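Indirect Accent Lighting in Small Dining Rooms: Energy Use and Glare

Project report, Interior Environments II
Submitted 21st November

1. Background

Small dining rooms are usually lit by one ceiling fixture over the table. This gives enough light to eat by, but it leaves the walls dark and puts a bright source close to the eye line of anyone seated. Light strips fixed at the edges of a room are a common alternative. This project compared the two arrangements in the Skorisska test apartment, using the dining corner on the ground floor.

The project had two aims. The first was to measure the electricity used by each arrangement over a fixed period. The second was to record how much glare people reported while seated at a table.

2. Setup

Arrangement A was a single pendant fixture, hung over the center of the table. Arrangement B was a pair of light strips run along the walls, supplied by Brekenum, with the pendant switched off. Both were connected through an Arkiron plug-in meter. The window was covered with blackout fabric for all evening sessions so that daylight did not affect the readings.

Wall color matters more for indirect light than for direct light. A strip sends most of its output onto the wall, and the room receives only what the wall returns. Pale walls were therefore specified at the planning stage. A dark wall would need a stronger strip for the same table level, and the energy comparison would change.
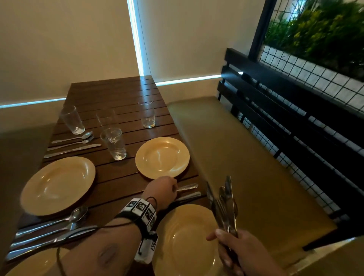
Figure 1. Table with yellow plates; bluish light strips at the wall base and in the corner.

Tableware was treated as part of the glare problem. Glazed surfaces can reflect a source toward the eye even when the source itself is shielded. Matte placemats were considered and rejected, as they would have hidden the effect we wanted to record.

3. Method

Measurements were taken in June over 14 evenings, with the arrangements alternating. Light level was read at the table surface before each session. Seated participants then completed a short form with a glare rating and a space for comments. We used the rating scale from the Gökçe course handbook without changes. In total, 52 forms were returned.

4. Results

Total metered consumption for both arrangements was 1,195 watt-hours. Arrangement B used less than Arrangement A, but it also gave a lower light level at the table — the two cannot be compared on energy alone.

Glare ratings were lower for Arrangement B. Complaints about the pendant mostly concerned the direct view of the lamp. Complaints about the strips concerned reflections on plates and the color of the light, which several participants called cold. Two forms were left out of the analysis because the rating had not been filled in.

5. Limitations

Only one room was tested. The strips were not dimmed, and a single color setting was used throughout. Participants knew which arrangement was on, so expectation may have affected the ratings. The meter does not resolve standby loads well, and the strip driver draws a small current when off.

6. Further Work

A repeat with a warmer color setting is recommended, along with a third arrangement in which the strips and a dimmed pendant are used together. The readings should also be repeated with a darker wall finish.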